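Fikier: a register of who answers for housing

README for the March release

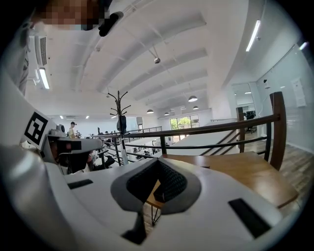
White gripper housing with its V-shaped cutout, and a square black-and-white marker on the arm at left.

Fikier is a dataset of public bodies with some say over housing and building design, and of the ministers they answer to. It began as one table meant to settle an argument over which department looks after architecture. The argument is still going and the table now has 31 columns.

What's in it

bodies.csv -- one row per ministry, agency, board or council, with its name, its parent and the years it existed under that name.
portfolios.csv -- ministerial titles as they appeared at swearing-in. Titles longer than 77 words are kept in full. There are more of these than you'd hope.
duties.csv -- who approves plans, who pays for repairs, who licenses architects, who inspects rental homes, who writes the building code.
moves.csv -- every time a duty changed hands. It's the biggest file by a wide margin.

Coverage

National bodies in 12 countries, and provincial or state bodies in two of them. Municipal bodies are left out. We tried one city, found a heritage office reporting to the parks department through a body that had been wound up, and went home early.

How it was made

Most rows were typed in by hand from gazettes, organizational charts and annual reports. Teodor Sadowski did the first pass and wrote the coding guide, so complaints about the colour codes in the guide should go to him. The matching of old names to new ones was done with Wikari, our in-house script, and then checked by a second reader. Where the two readers disagreed, the row has a 1 in the "disputed" column and both answers are given.

Codes for the "level" field

full: a minister whose title is housing and nothing else
shared: housing plus at least one other subject
junior: a minister who reports to another minister
buried: housing appears in the duties but nowhere in the title
none: we looked

A note on "shared". We have seen housing paired with transport, labour, tourism, sport and, in one case, fisheries. The code doesn't tell you whether the pairing made sense. Use the "paired_with" field and your own judgement.

Known problems

Start dates are the date of announcement in some countries and the date of the decree in others. The "date_basis" field says which, except for 8 rows where we couldn't tell.
Accents are stripped from the sort key but kept in the name field. If Sveinbjörnsson shows up in your copy as a row of question marks, your spreadsheet has opened the file in the wrong encoding. It's UTF-8.
Budgets are not included. An earlier version had them, and the same grant turned up under three departments, each of which took the credit.

What it's not good for

Ranking governments. A country with a full housing minister can still have very little housing, and the data has nothing to say on the point.

Getting the files

Releases are kept on Kumo, in the folder with the same name as the dataset. The folder called "final" is older than the one called "final_2", and neither is the current release. Take the one marked March.

Corrections

Send the row number, what's wrong, and a source we can read. A link to a ministry's home page isn't a source, as it will have been redesigned by the time we click on it.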